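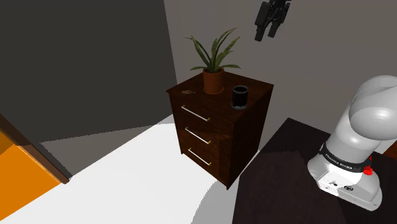
Nimetlow College, Department of Engineering Technology, Robot Practice Club

Project report: Writing house rules for simulated arm work

When we started this project in April, our club had a simulated room, a shared login and no rules to speak of. People saved runs wherever they liked, changed the furniture between trials, and then wondered (quite loudly, some evenings!) why their results didn't match a teammate's. Our advisor suggested that we write down what good practice ought to look like, and we happily said yes, without any idea of how long we could argue over a drawer.

The room we settled on for the drawer tasks has a three-drawer nightstand with bar pulls, a potted plant and a black mug on top of it, and a Franka arm mounted on a dark table nearby. We liked it because it feels like a corner of a real bedroom, and because the things on top give a careless motion something to hit. Rule 1 came straight from that: any contact with an object that isn't part of the task gets logged as a contact, even when the drawer opens nicely afterward.

Rule 2 is about names. Every run carries the scene name, the task name and the initials of whoever set it up. We keep the list in Nondex, the little catalog that last year's group built, and it held 836 runs by the time we closed the books. Going back through the older ones, we found 71 with no task name at all, and those we set aside. 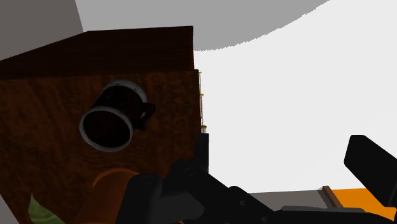 Rule 3 took us the longest, and it concerns camera views. A close view from down by the gripper is wonderful for judging how the fingers line up, but it leaves out a good deal of the room, and two of us could look at the same still and disagree about how much space was left. So we now ask for a wide view and a close view of every run, saved together, and a reviewer has to open both before marking anything as clear.

Rule 4 says a run is judged by someone who didn't set it up. We tried this on a batch of 200 runs, and the reviewer and the author disagreed on 14 of them. Most of those came down to what "open" means, so the drawer sheet now gives a distance.

We owe a big thank-you to the Yammine lab group, who read our first draft and very kindly crossed out half of it. Still on our list are a rule for retired scenes and a shorter checklist for new members, which will go in the Zorkance folder with the other forms.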